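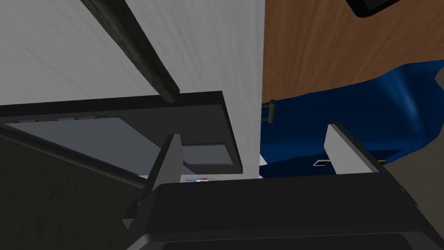
*Fig. 1. Simulated gripper, jaws open.*

## Notes 7: Stellar spectra and line widths

A star's spectrum is a continuous background crossed by dark absorption lines. Each line marks a wavelength absorbed by atoms in the outer layers.

**Sources of broadening**

- Thermal motion: hotter gas gives wider lines.
- Pressure: frequent collisions smear the energy levels. Strong in dwarfs, weak in giants.
- Rotation: one limb approaches, the other recedes - the line spreads both ways.

Rotation gives only *v* sin *i*. A star with an equatorial speed of 35 km/s, seen nearly pole-on, may show 5 km/s or less.

**Before the October lab**

Read S. Petersen's handout on the Drelo fitting routine, section 13. Bring the Vogler line list - printed copies are fine.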